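**Prunurberg single-lever basin tap, black** — reviewed 2020-10-30

Fitted in May to a white rectangular basin, replacing a two-handle Zatthorpe. The lever turns smoothly and holds its position at low flow. The spout reaches far enough to fill a cup without tilting it, though a tall jug won't go under.

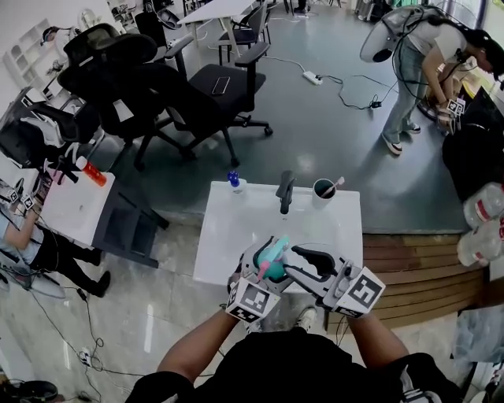
Limescale shows on the black finish within 10 days in a hard water area. A damp cloth removes it; scouring cream dulls the coating. The fixing nut is awkward to reach — use a box spanner. The supplied hoses were too short for my valves.

Rating: 7/10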